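How to Clear a Desk and Keep It Clear (with One Shallow Basket)

I have been meaning to write this one up for ages, because it's the question I get more than any other when people come over and see the little white desk by the wall. Where does everything go? Well, most of it goes into a basket, and then out of the basket again, and I promise there isn't much more to it than that. Put the kettle on and I'll take you through it.

What you'll need

A shallow basket, wider than it is deep
A soft cloth and a bit of warm water
A bag for rubbish and another for paper recycling
About 40 minutes the first time, and far less after that

Step 1. Take everything off. Yes, everything, even the lamp if you have one. I put it all on the floor on an old towel so I can sit down beside it and have a proper look. My first go at this was in September, and I found 64 pens. I only know because my niece lined them up in a row and was very proud of herself!

Step 2. Wipe the top. Go right into the corners and along the edge, then dry it off with the other end of the cloth. If your desk is white like mine, do the legs and feet too, as they collect fluff near the floor and it does show.

Step 3. Choose the basket. Deep ones are lovely for blankets and hopeless for a desk, as the small things sink to the bottom and stay there for years. You want low sides that flare out a little, so your hand can go in from the front without tipping anything over. I like a warm colour against a white top – a rusty orange is very cheerful on a grey morning.

Step 4. Find its spot. Near the back edge is best. You can still reach it from your chair, and the whole front of the desk is free for your elbows, your notebook and your cup of tea. Leave it empty for now, even if that feels a bit silly.
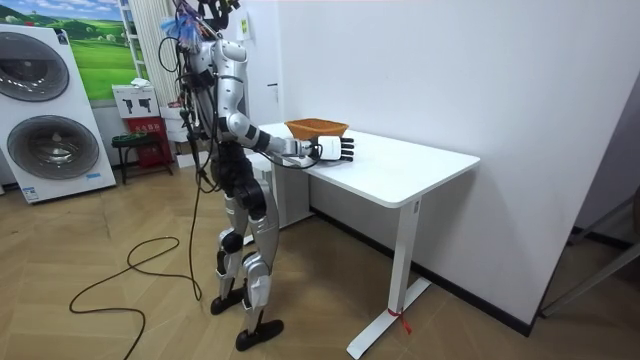
Lai-ching Siu wrote in to say she keeps hers at the back as well, but turned with the short side facing her, so there's room next to it for the mail. She also lines it with a folded tea towel, so paper clips don't work their way into the weave, and I've since pinched that idea for myself.

Step 5. Fill it slowly. Go back to your pile and pick out only the things you used this week. For me that was 2 pens (my favourites), the scissors, some sticky notes and a tape measure. Everything else gets a drawer, a shelf or one of the bags. If you can't decide, pop it in a box under the desk with a note on it and look again in a month.

Step 6. Empty it at night. I do this just before I turn the lights off. Whatever has drifted in during the day – receipts, hair ties, a stray sock from the laundry pile – goes back where it lives. Some evenings I skip it, and then it takes a bit longer the next day, and that's fine.

A word about cleaning the basket. A woven one likes a shake outdoors and then a dry paintbrush run along the rows to lift the dust. I wouldn't soak it. If it gets sticky, dab at the spot with a damp cloth and let it dry well away from the heater.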